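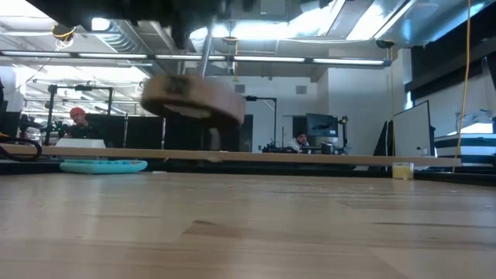
Your First Performance Review – speaker notes
Carla Karam, early-career evening, Benia campus library

Opening (stay away from the lectern, walk a bit)

Hi everyone! Quick show of hands: who has a review coming up before the end of August? And who has already opened the self-assessment form and closed it again? Yes. Me too, my first year at Prelten. I closed it so many times that the system logged me out and ate my draft.

Tell the Prelten story. My manager asked, "So what are you proud of this year?" and I said, "I think everything went fine." Pause. Let them groan. I had rebuilt the entire onboarding calendar and trained two new hires, and I said fine! She wrote down "fine."

Slide 2 – Keep a work log

This is my favorite part of the talk, so don't rush it. Open a plain document today and write one line whenever you finish something. It can be ugly. Mine says things like "fixed the Correia invoices, finally." Read a few real ones out loud, they always get a laugh.

Show the before and after:
Before: "Helped with customer emails."
After: "Cleared a backlog of 71 customer emails and wrote the reply template the team uses now."
Same person, same work! Ask the room which one they would remember a week later.

If someone asks whether numbers are required: no. A thank-you note from a coworker is great material. Copy it into the log with the sender's name.

Slide 3 – The self-assessment

Pick three pieces of work and go deep on those. Managers read a lot of these forms and long lists blur together. For each one: what was the problem, what did you do, what changed.

Then the scary box, "areas for growth." Please don't write "I'm a perfectionist." Choose something true that you've already started working on. Mine was speaking up in meetings (look at me now, holding a microphone).

Slide 4 – In the room

Bring water, bring a pen, bring your own questions. Good ones to put on the screen:
What would a great next six months look like from your side?
Is there something I should stop spending time on?
Who should I be learning from?

When you hear criticism, write it down before you answer. It buys you a few seconds and your face has something to do. It's completely okay to say, "Can I think about that and come back to you?" I did this at Pevness and the second conversation was so much better than the first.

Pay question will come up – it always does. Short answer: ask ahead of time whether pay is part of this meeting. Some companies split them. Long answer in the Q&A.

Activity

Pairs, 3 minutes each way. Tell your partner one thing you did this year, partner asks "and then what happened?" until there's a result. Ring the bell to switch. Walk around and listen for a good one to share (ask permission first!).

Q&A

Handouts are by the door. Anyone who wants a mock review can sign up on the sheet next to them, and I'll stay in room 1705 until everyone who wants to talk has had a turn.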